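How I descale my kettle and get the tea stains out of my mugs

We moved to Rivholm in May and I swear the water here comes with its own gravel. Within a couple of weeks the inside of my kettle looked like a cave wall, and every cup of tea had that weird shiny film floating on top. If you live anywhere out toward Brestelbridge you already know what I'm talking about!

So, my routine. I've tried the store-bought tablets (they work, they're just pricey for what they are) and I've tried lemon juice, which made the kitchen smell great and did very little else. What I've settled on is plain white vinegar for the kettle and baking soda for the mugs.

What you need
White vinegar, the cheap kind
Baking soda
A soft sponge or an old dish brush
A bowl big enough to lay a couple of mugs in

The kettle
Unplug it and empty it out. Fill it halfway with equal parts vinegar and water, then plug it back in and bring it to a boil. Keep an eye on it, vinegar can foam up and you don't want it coming out of the spout. Once it boils, unplug it and let it sit until it's cool enough to handle. I usually go do laundry.

Pour it out and look inside. Most of the crust should be gone, and what's left will wipe off with the sponge. If you've got a really bad case, do the whole thing again with fresh vinegar. Mine took two rounds the first time, and I'd only been here since spring, so don't feel bad.

Now rinse, and I mean rinse. Fill it with clean water, boil, dump, and repeat until you can't smell vinegar anymore. I skipped this once and served my mother-in-law a salad dressing tea. She drank it, too, bless her.

The mugs
Wet the inside of the mug, shake in a spoonful of baking soda and rub it around with your fingers or the sponge. It makes a gritty paste and the brown rings come right off. For old stains, leave the paste on for 50 minutes or so while you do something else, then scrub. Go easy on anything with gold trim, and don't use this on hand-painted stuff you care about.

Drying matters more than I used to think. Mugs left upside down on a flat counter trap the damp and get that musty smell, so hang them up if you can. 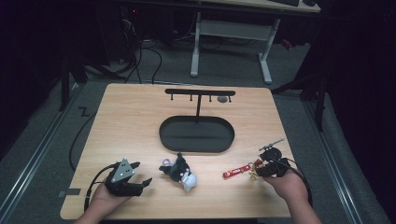
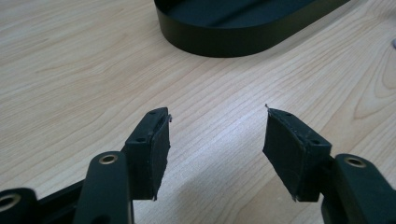 If you've got no room for hanging, a folded dish towel works okay, just tip each mug a little so air gets under the rim.

I do the kettle every six weeks now. I tried stretching it to more than that over the summer and the flakes came back, little white ones that sink to the bottom of your cup. A filter pitcher helps some, but you still have to descale.

One more thing, don't mix the vinegar and the baking soda together and expect magic. It fizzes like crazy and it's fun to watch, but they pretty much cancel each other out. Use one, rinse, then use the other.

Next up I'm tackling the showerhead. It has the same problem, only worse, and half the holes spray sideways.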